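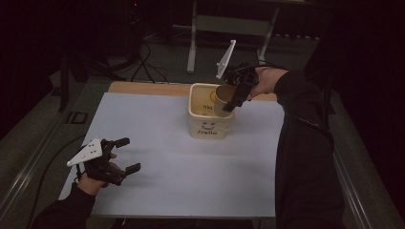 Lai-ching Hsieh
I would not use an open bucket as the table bin for paper cups unless it has a liner. A small cup goes in at an angle, and any dregs run straight out into the corner. Plastic wipes clean, granted, but the corners on these little buckets are the last place a cloth reaches. Has the original poster considered a plain tray?

Re: Clearing the craft table, bucket or tray?
Posted by Johannes Magagula

A tray was the previous arrangement. It failed for two reasons. Light items slid off when it was carried, and people treated it as an extension of the table and put their work down on it. A bucket has sides, so it gets treated as somewhere things go when they are finished with.

To restate the setup for anyone who has not read page one. Wooden table, white board laid on top as the working surface. The bucket is the cream plastic one with the smiley face and "Hello" on the front. It takes small paper cups and flat scraps at the end of a session. Nothing heavy, nothing sharp. Brushes go elsewhere. I want the table clear before the board is wiped, and I want to carry everything off in one go.

The questions were (a) where on the board the bucket should stand, (b) cups first or scraps first, and (c) whether the board needs a sheet over it. I have views on (a). I have no firm views on the rest.

Re: Clearing the craft table, bucket or tray?
Posted by hemton_bench

(a) Towards the far edge, in the middle. If it stands near you, you reach round it all afternoon and it ends up on the floor. If it stands at one end, whoever is at the other end throws.

(b) Scraps first. Flat card lies against the wall or on the bottom and takes up next to no room. Cups on top. The other way round, the card bridges across the rims and you have a full-looking bucket with nothing in it.

(c) No. A board is already a protective layer. Protecting the protective layer is how you end up with a cupboard full of offcuts.

Re: Clearing the craft table, bucket or tray?
Posted by Lai-ching Hsieh

I disagree on (b), partly. Flat card on the bottom is fine until a cup with paint water in it goes in on top. Then the card soaks and sticks to the base and you are scraping it off with a fingernail. If the cups have been emptied first, I agree with you. In my experience they have not.

Re: Clearing the craft table, bucket or tray?
Posted by hemton_bench

Then the fault is in the emptying. Keep a jug by the sink, tip the cups out there, bring them back. I did this for 2 terms with an after-school group and the bucket stayed dry.

Re: Clearing the craft table, bucket or tray?
Posted by Lu

That adds a trip across the room for every cup. The stated aim was one trip in total.

Paper cups in a small bucket, from what I have tried at home:

Dropped from above the rim, a cup lands on its side and stays there. It then occupies its full length.
Lowered in with the base leading, it stands up, and the next one can be put inside it if the shape allows.
Nested cups take up very little more height than a single cup. Loose cups fill the bucket almost immediately.

So the order matters less than whether people nest. I put 4 cups in one stack without trouble. The same cups thrown in were level with the rim.

Re: Clearing the craft table, bucket or tray?
Posted by Johannes Magagula

Useful. Nesting depends on the cups being the same size and not crushed at the lip. Mine are all from one sleeve, so the size is constant. The lips are variable.

I tried the far-edge position on Friday, as hemton_bench suggested. It is better than the corner I had been using. There is clear board in front for both hands, and the bucket is still within reach without standing up. One drawback is that from a seat you cannot see the bottom of it, so you are placing things by feel once they are below the rim.

Re: Clearing the craft table, bucket or tray?
Posted by drarwood_attic

Lower the chair or raise the table? Only half serious. A shallower container would cure it. I use the lid of a cake tin.

Re: Clearing the craft table, bucket or tray?
Posted by Johannes Magagula

A cake tin lid is a tray. See above.

On (c), I have been going back and forth. The board on its own is quick to wipe but it shows every ring. A sheet can be lifted off and shaken, but it needs to be large enough to stay put and short enough not to hang over the edge where sleeves catch it. I cut mine so that a strip of the wooden top is left showing along the far side. That gives me a line to square it against, and if the strip is wider at one end than the other I know the sheet has moved. 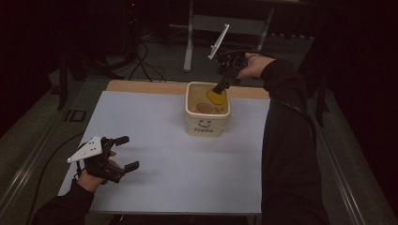 The bucket holds the back of the sheet down, up to a point. It has very little weight with only a cup and a bit of yellow in it, so I would not rely on it in a draught. Two strips of low-tack tape at the near corners would do more. I have a roll of Lukinau tape which comes off the wood cleanly, although I have not left it on for longer than an afternoon.

Taking things out again is where the square shape causes some bother. A round cup leaves gaps at the corners, and flat pieces settle in those gaps on their edges. Going in from above at a slant, you can get hold of the corner of a flat piece and draw it up the wall. Going in straight down, you push it further in. For that reason I now put the flat pieces towards the far side and the cup nearer the front, and I leave them like that until the whole lot is tipped.

Re: Clearing the craft table, bucket or tray?
Posted by Lu

Why are you taking things out again? I thought this was the rubbish.

Re: Clearing the craft table, bucket or tray?
Posted by Johannes Magagula

It is a holding bucket. The cups that are sound get used again for dry bits such as beads and buttons. The flat pieces go back in the card drawer if they are bigger than a matchbox. What is left goes in the bin. I should have said so on page one.

Re: Clearing the craft table, bucket or tray?
Posted by Lai-ching Hsieh

That changes my answer. If things are coming back out I withdraw the liner. A liner folds over small items and you lose them in the creases. Bare plastic, wiped after each use, kept for dry things only. Wet cups should never go in it at all. They want a separate container, and here I agree with hemton_bench about the sink.

I still say cups last. If a cup is going back into use it should be the first thing you can get hold of.

Re: Clearing the craft table, bucket or tray?
Posted by hemton_bench

So we agree on (b) by different routes. I remain against the sheet. A sheet creases where it is folded for storage, and a small cup standing on a crease leans. If you must have one, roll it round a cardboard tube. I have one stored like that since May and it lies flat.

Re: Clearing the craft table, bucket or tray?
Posted by drarwood_attic

Old roller blinds make decent table sheets and they arrive ready rolled. Cut off the bottom batten. Mine cost 2 pounds from the charity shop on Hemton Road.

On the sorting, would it not be simpler to have a bucket for each kind of thing? The supermarket ones stack. Then nobody needs to fish about for the card.

Re: Clearing the craft table, bucket or tray?
Posted by Johannes Magagula

I considered it. The table is not deep, and each additional bucket comes out of the working area. One bucket with a rough division inside it loses me a minute at the end. Separate buckets lose me a patch of board the whole time. For a bigger table I would choose differently.

A divider might be worth trying. A piece of stiff card cut to the inside width, standing upright, flat pieces behind and cups in front. It would need to be lower than the rim so that it does not get in the way of the hand.

Re: Clearing the craft table, bucket or tray?
Posted by Lu

Measure the inside width at the depth where the card will sit. Many of these buckets taper, and a divider cut to the rim measurement will bow or ride up. Cut it slightly oversize and trim the sides to match the slope. Corrugated card goes soft if it gets damp, so an offcut from a plastic folder would last longer.

Re: Clearing the craft table, bucket or tray?
Posted by Johannes Magagula

Noted about the taper, I had not allowed for it. I have an old ring binder cover that will do. I will cut it this week and report whether the cups still nest with the space reduced. If they do not, the divider comes out and the flat pieces go back to leaning on the far wall.

Re: Clearing the craft table, bucket or tray?
Posted by Lai-ching Hsieh

Round off the top corners of the divider while you have the scissors out. Binder plastic is sharp when freshly cut.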